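Week 8: Setting up and looking after the hand-held gripper station
Course notes, Urkau lab stream
Prepared by Xolani Pretorius

These notes cover one station only, the shoe-sorting table. Read them before your bench session. The rail-mounted cell is dealt with in October and has its own sheet.

1. Before power-up

Check that the table sits square between the two floor rails. The notches in the left and right edges are the reference for the operator's position, so stand centred between them. Lock the tripod legs and push each one by hand; a leg that creeps will shift the calibration during a run.

Run cables behind the forearm, leaving enough slack at the wrist for a full turn of the hand. A cable that pulls taut at the far side of the table will load the connector sideways, and the connector is the part we replace most often. Long sleeves are fine provided the cuff stays clear of the finger linkage.

2. Gripper check

Open and close each gripper through its full travel with nothing between the fingers. Log the encoder reading at both stops. The closed value should repeat to within 2 counts over five cycles. If it doesn't, look for a loose finger screw before you touch the offset in Hostness.

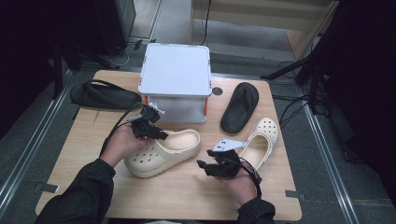 Footwear is a useful load for this check on account of its uneven stiffness. A clog can be taken at the heel or by the raised rim of the opening, and the two grips give quite different closing values. A flip-flop is thin and flexes under the fingers. Work through both types at low speed and note any slip against the item, left hand and right hand separately.

3. Calibration

Mount the marker plate flat. A plate with a lifted corner will pass the Ikeda routine and still give a poor hand pose, so check it with a straight edge. Collect 200 samples, moving through the whole working area including the back corners. Reject the set if fewer than 122 are accepted.

4. Routine care

Wipe the finger pads with a damp cloth at the end of each session. Printed parts are inspected weekly for whitening or cracks near the screw holes. Use the Gravex driver from the station drawer, as the larger one strips the heads. Worn pads are replaced in pairs and the closed value is logged again afterwards.

Log sheets are due 18/09/2026. Put the station number on every page.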